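I've been asked to write down the rules we use for passing objects between two hand-held grippers, so I'm putting them here where I can find them again. They started as a sheet of paper taped up next to the table at Pidora. The sheet now has so much crossing out on it that new people can't read it.

For anyone who doesn't do this work: a hand-held gripper is the end of a robot arm without the arm. You hold it, squeeze it, and it records what it sees and how far the fingers are open. Later a real arm tries to learn the same job from the recordings. Most of our sessions are single-hand tasks, pick and place, and those more or less look after themselves. Handovers are different. Two tools are in the air at once, and small habits of the person holding them end up in the data.

**Before starting**

Wipe the fingers of both tools. Check the screws on the finger blocks by hand. If one turns, stop and tighten it, then open and close the tool fully a few times before you record anything.

Clear the middle of the table. Things that belong to the task can stay, at the back or to one side. Phones, cups and the spare hex keys go on the shelf. Mahfuz Bandara wanted a stricter rule, with nothing on the table except the object, and we tried that for most of July. I didn't see that it helped. The arm at Lallar works on a bench with things on it, and I would sooner have recordings that resemble a bench with things on it.

Sleeves are allowed. The old sheet said bare forearms only, which was copied from a machine shop notice and made no sense for us. There is nothing spinning here. The one condition is that the cuff stays behind the knuckles and doesn't get between the fingers of the tool.

**The pass itself**

The giving tool holds the object near its top end and lets it hang. The receiving tool comes in open, with one finger on each side, and takes it lower down. We use a plain black rod for practice, because it's long enough to leave space between the two tools and it shows up well against a white table. 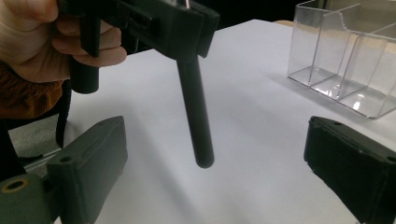 *Receiving fingers open, rod hanging between them, nothing touching yet.*

The position in the photo is what I call the wait, and it is the part people skip. Hold it for a slow count of two. The rod should be near the middle of the gap and its lower end should be clear of the table. It doesn't have to be perfectly upright. A small slant is normal and trying to correct it usually makes things worse, as people start twisting the wrist and the whole thing swings.

After the wait, close the receiving tool. Only the receiving tool moves. Once it has hold, the giving tool opens, and then the receiving tool carries the object away. Close, open, carry, in that order every time. If both tools move together you can't tell afterwards which one had the object, and neither can anything trained on it.

Do not pull to test the grip. I know it feels natural. Habibur Roy did it for weeks without noticing, a little tug just before letting go, and when we went back through his recordings it was in nearly 100 of them. They weren't wrong exactly, but the arm would have picked up the tug as well, and on a delicate object that would be a problem. We kept them in a separate folder and he did the set again. He was very decent about it.

**Drops**

If the object falls, keep recording until both tools are still, then end the take and mark it as a drop. Don't grab for it. Don't delete it either. The old sheet told people to delete drops and I think that was the worst line on it. Samarakoon asked us last year how often handovers failed and we had no honest number to give them, only a feeling.

A take where the object slips but doesn't fall is marked as a slip. If you aren't sure which it was, write what happened in the notes column. One plain sentence is enough.

**Breaks and swapping over**

Change hands or change person after 8 takes in a row of the same pass. The tools are not heavy but you are holding one out in front of you, and a tired arm drifts downwards. I used to do far longer runs. In one set of 248 I could put the takes in order just by looking at how low the rod was hanging.

When you swap, the new person does one pass that isn't recorded. Also swap which side gives and which receives, at least once per session. We forgot this for a whole project and ended up with everything going left to right.

**Where this came from**

None of it is an official standard. I've read the general robot safety documents we're meant to read, and they deal with powered machines near people, so they don't say much about two people holding plastic tools over a table. The closest thing I've had was a short set of notes from the group at Govport, who do a similar job with kitchen items. Their wait is longer than ours. They also ask the giver to say "yours" out loud, which we tried and dropped because people began letting go on the word and stopped looking at the fingers.

The part I'm least settled on is how near the receiving fingers should be to the lower end of the object. At the moment the rule is "not right at the tip", and people read that differently. Mahfuz is going to put tape marks on a spare rod so we can compare. I'll change this page when we've done that, and the paper copy can come down off the wall.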